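Equipment planning: counter-height work cell
Gallery and purchasing notes, November

Dustside is replacing its bench-mounted handling equipment with arms that can work in furnished rooms. The budget request covers one arm, one parallel gripper, a wrist camera, spare fingers and the cabling to go with them. Vidar Brekke prepared the request and Pei-shan Fu reviewed the line items. The notes on this page are for the three sites that will order against the same list.

Work at the kitchen counter drives most of the specification. Reach, finger geometry and camera placement were all set there, and the warehouse and laundry cells inherit the result. Sites with a lower work surface should recalculate reach before ordering.

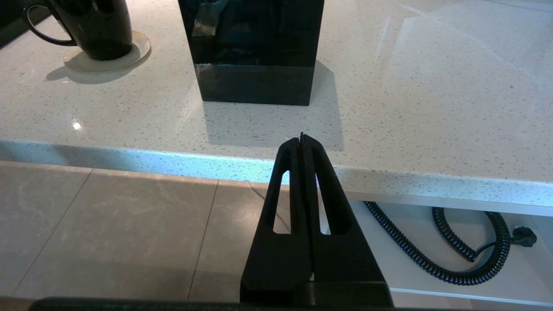

Finger sets are budgeted separately from the gripper body. The Kirner quotation lists a pair at 30 dollars in molded form, minimum order 17 pairs. Machined fingers are available but are excluded from this round. Jin-sol Sung has asked that each site hold at least four spare pairs, stored with their fasteners.

Narrow tips are specified for small handles and thin rims. They give up contact area on heavier items, and a site that handles mostly boxes should order the wide pad instead. The two types use the same mount, so a later change costs only the fingers.

Glossy surfaces need their own line. Polished stone, glazed mugs and lacquered containers all return highlights to a wrist camera, and the position of those highlights changes with the arm. The request includes a diffuser for the overhead light and a second exposure preset. Neither is expensive. Both were missing from the previous request and had to be bought out of the maintenance account.

Cabling is quoted by the set. Coiled cord is acceptable for tools that stay within one counter length. Straight cord with a drag chain is required for anything on the moving base. Plugs must be accessible without moving the arm.

Clemeo and Abeysekara both returned complete offers:

Clemeo: arm and controller, camera bracket included, gripper extra. Quoted delivery is 17 weeks.

Abeysekara: arm, controller and gripper as one unit, bracket extra. Service contract is 2516 dollars per year, first year payable with the order.

Čestmír Skála recommends comparing the two over a three-year term. On purchase price alone the Clemeo offer is lower, but it carries no on-site service. A contingency of 3000 dollars per cell is held for mounting hardware and electrical work, and it may not be used for additional fingers.

Sites should return their quantities to Ji-hoon Yang with the following: counter height, depth from front edge to wall, nearest outlet, floor type, and the heaviest object to be lifted. Quantities received after the order is placed will be held for the spring round.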